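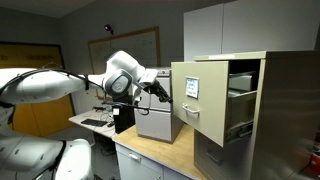
Ticket 196 – gripper loses the drawer on closing
Opened by: Demyd Ostapchuk
Assigned to: Bernice Nyarko
Status: open

Tuesday, April 9, 2019
Comparing the Prereo two-finger gripper with the Balton on the filing cabinet, top drawer, same arm and same controller. Opening by the pull handle is fine with both. On closing, the Prereo stops short in 2 runs out of 10. The controller reports a force limit and the fingers open. The Balton closed it every time.

Reply, B. Nyarko
Is the force limit the same for both? The Balton profile was changed in December.

Reply, D. Ostapchuk
No – the Prereo was still on the default. Copied the Balton value over, will rerun the 10 tomorrow.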